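Plastic stool, four legs, one afternoon

Dec 19, 2021

Quick one, I have cookies in and the timer is at 30 minutes and I already forgot it once this week.

So. The stool. For anyone who missed the last post (all 56 of you, I checked the stats, hello) I've been hunting for a light step-over-and-sit kind of stool for the laundry corner. The old one wobbled. The old one has wobbled since we moved in. I put a folded matchbook under it in January and called that a repair.

Wanted: white, plastic, wipes clean, weighs nothing, comes apart so it can go in the trunk when we do the Grodedden market. Did not want: wood, cushions, anything that says "rustic."

Looked at the Tremidow one first. Nice, but the legs are bolted and you need a wrench, and I know myself. The wrench would be lost by New Year. Then the Triltent, which folds, and pinched my thumb in the store. No thank you. Ended up at Dudás, the housewares place behind the bus station, where they had a whole shelf of flat-packed stools at the back. Item number 2065, if you want to go ask for it. They will not know what you mean by "the white one," there are a lot of white ones.

It comes as a seat and a handful of legs in a bag. No screwdriver. The instructions are one drawing, printed so small I took a picture with my phone and zoomed in. Seat goes face down on the table, legs go in at the corners, done. In theory.

Things I'd tell you before you start:

- put a cloth down first. Dark is good, you can see the white bits if you drop any
- look at the underside before anything else. It's all ribs under there and they collect dust in the bag, so wipe it NOW, you won't be flipping it over again for a year
- start every leg loosely, then go round again and tighten. I did one all the way first and the next one went in crooked
- don't lean on the seat to hold it still, hold it by the rim

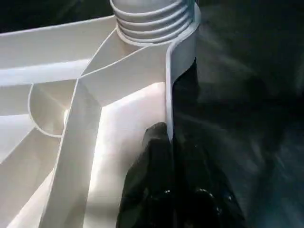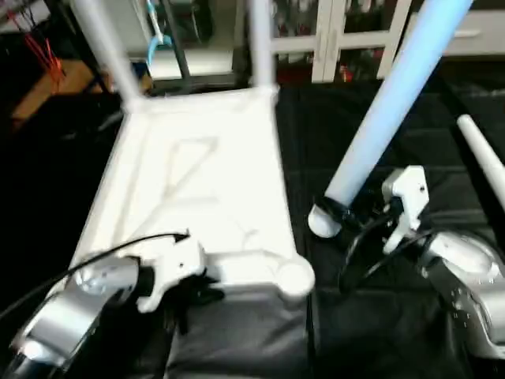 White plastic, both of them: the ribs and a threaded neck up close, then the stool upside down with a corner socket still empty.

The last leg is always the annoying one. By then the other three are sticking up in the air like a dead bug and you have to reach around them. My advice is turn the whole seat so the empty corner is facing you. Sounds obvious. Took me until leg four.

Also the threads. They feel a bit gritty at first. I had one that stopped after half a turn and I thought it was faulty, but I'd just got it in at an angle. Back it out, line it up, try again. Don't force it, its plastic, you'll chew up the thread and then you have a three legged stool and a bad mood.

Once it was the right way up I sat on it for the whole spin cycle. No wobble! I did a little wiggle test, side to side. Fine. The seat is harder than I'd like but I'm only ever on it to match socks.

Somebody asked in the comments if it's OK for standing on. I wouldn't. Get a proper step for that. Mine is strictly for sitting and for holding the basket while I fold, and for the cat, who has decided it's hers.

Dudás had a second one in gray and I'm tempted, for the porch. We'll see after the holidays when I've paid for everyting else.

This is post 742 on here by the way, which seems like a lot of posts mostly about shelves and tubs. Next one is the drawer under the oven. I'm scared of it too.

Timer. Gotta go.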